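Stilbridge Community Science Room
Minutes of the Quarterly Meeting of the Program Group

Held in the workroom at Plururham Hall, Sunday, 2:00 p.m.

1. Opening

The chair called the meeting to order at 2:00 p.m. A quorum was present. Apologies had been received from the representative of the Undia Street Library and were accepted. The agenda was adopted with one change, the item on storage being moved ahead of the item on fees.

2. Minutes of the previous meeting

The minutes of the February meeting were approved as circulated, subject to one correction: under item 5, "sink" should read "sink cabinet."

Matters arising. The lock on the supply cupboard has been replaced. The second key is held at the front desk and must be signed for. The letter to the Hall concerning Sunday heating has been sent, and no reply has been received.

3. Finance

The statement of accounts was presented. The balance on the program account stands at $681. Spending since the last meeting was $114, all of it on consumables, with the largest part going to paper towels and nitrile gloves. One receipt is outstanding and is to be handed in before the accounts are closed for the quarter.

A member asked whether the Amaral grant could be used for furniture. The chair replied that the terms allow equipment but are silent on furniture, and undertook to write to Amaral for a ruling.

Resolved: that the statement be accepted.

4. Bottle session

The session leader reported on the household liquids session for families. Registration was full at 16 places. The session covers settling, layering and cloudiness in liquids, using small clear plastic bottles prepared at the table. The written procedure was reviewed, and the following points were discussed.

(a) Pouring. The procedure at present allows liquid to be transferred straight from a larger bottle into a small one, neck to neck, with one hand steadying each. Members were divided on whether a funnel should be required. It was agreed that funnels be made available and that their use be left to the session leader.
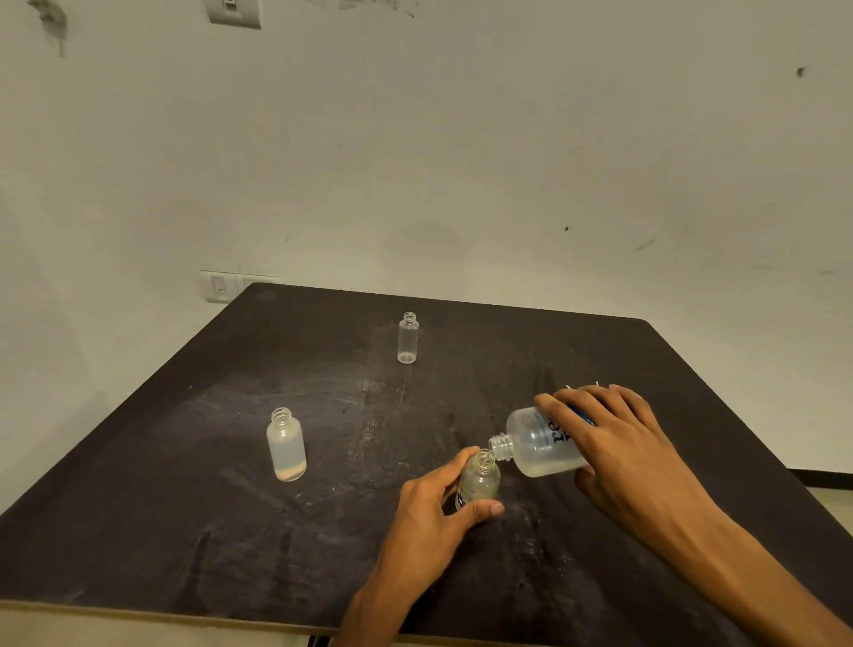 (b) Labeling. Small bottles are reused from other products, and some still carry parts of their printed labels. It was agreed that old labels be soaked off and that each bottle be marked with its contents in permanent ink before any liquid goes in. Cloudy mixtures in particular are not to be left standing unmarked.

(c) Caps. Caps are to be kept together in a shallow dish during the session and matched to bottles at the end. Filled bottles are not to be sent home without a cap.

(d) Spills. A folded towel is to be placed at each work position. The leader noted that the wording of the spill notice is too long for younger participants and offered to shorten it.

5. Workroom table

Members inspected the large gray table. The top is scuffed and carries pale smudges, streaks and scratches, most noticeably in the center and toward the front. The light-brown wooden front edge was not considered to need attention. It was suggested that the top be refinished; others preferred a wipeable cover, which could be removed for other users of the room.

Resolved: that prices be obtained for a cover and for refinishing, and that the table be wiped down before and after every session in the meantime.

The low wall socket beyond the far left corner of the table was also discussed. Liquids are to be kept to the other end of the table when the socket is in use.

6. Storage

It was agreed that empty bottles be kept on the lower shelf of the supply cupboard and larger stock bottles on the upper shelf. Stock bottles are to be stored upright with caps fastened. The request for a second cupboard was deferred until Amaral has replied.

7. Fees

No change was proposed. The item will return to the agenda when the Hall's new room charges are known.

8. Any other business

The Undia Street Library has asked whether the bottle session could be repeated on its premises. Members were in favor in principle. The session leader is to confirm that a sink and a suitable table are available there.

The meeting was adjourned at 3:40 p.m.

Minutes submitted by the recording secretary for approval at the next meeting.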